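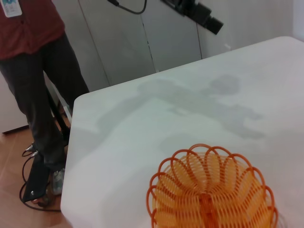 Fig. 1. Orange basket on the white table.

Posting a serial story on social media: what we tried
Group report, Bontu Shiferaw and Rigoberto Londoño

Idea was simple. Write a short mystery, Brolham, and put it out one post at a time. No blog, no PDF. Readers had to follow the account to get the next part.

We planned 90 posts. Ended up with 113 becuase the chapter in the lighthouse kept growing. Rigoberto drafted, Bontu cut everything down to fit. Two posts a day at first, then whenever – midterms.

Replies were the best part. People guessed the killer by post 30, so we changed the ending. Not sure that was right. Also should of pinned the first post from day one, new readers landed in the middle and left.

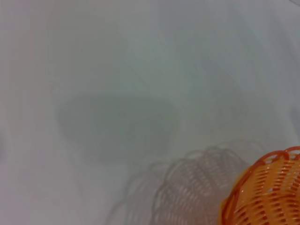

Gøran Eide thought the changed ending hurt it: "I liked my guess. Then you took it away and the clues from the first week didn't lead anywhere."

Fair. We went back and checked, and the ferry ticket clue is never used again. Next time – finish the whole draft before posting, keep the reader polls for side stuff like character names.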